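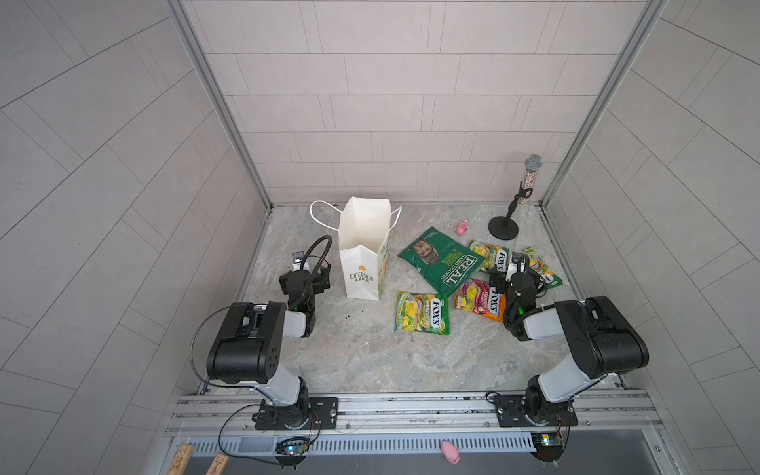
Figure 3. Paper carrier bag with twisted handles and packaged snacks.

4.2 Bagging of light packaged goods

The second group of tasks concerns light goods that are sold in sealed, air-filled packets. Crisps are the main case. They weigh little and take up a lot of room, and in the Clalport store records they were among the goods most often placed last, on top of whatever was already in the bag. In the Semaan records, where small orders are more common, they often made up the whole order.

We looked at the paper carrier and the packets together, as shown in Figure 3. A paper bag with twisted handles stands upright without support as long as its base has been opened fully and the side folds pushed out. When the base is only half open the bag leans, and the first packet tends to catch on the inner fold. The position of the handles also matters. Handles that splay outward leave the mouth clear, while handles that have fallen inward have to be moved before anything can be put in.

Packets were sorted by how full they felt when pressed lightly at the center. Firm packets keep their shape and can be stood on end, side by side. Soft packets fold over at the top seam and are better laid flat. In mixed orders we placed the firm packets first, along the two long sides of the bag, and used the soft ones to fill the gap between them. This order left fewer packets standing above the rim than placing goods in the order they came to hand.

Breakage was harder to judge. Some 50 packets were opened after bagging and the contents passed through a coarse sieve, but the share of broken pieces varied so much between unhandled packets of the same product that we do not report a difference. A larger sample would be needed — the Jelteck packaging survey used 845 packets for a similar question — and we leave this to later work.

The printed face of the packet was not considered in the loading order. Staff at Prallwood told us that they turn the front outward when a bag will be left on a shelf for collection, so that the contents can be checked from above. We did not ask for this in our own tasks, and packets were left facing whichever way they landed.

Two kinds of order were left out of this section. Multipacks with an outer wrap behave more like boxes and are covered in the next section. Glass jars and bottles were bagged separately.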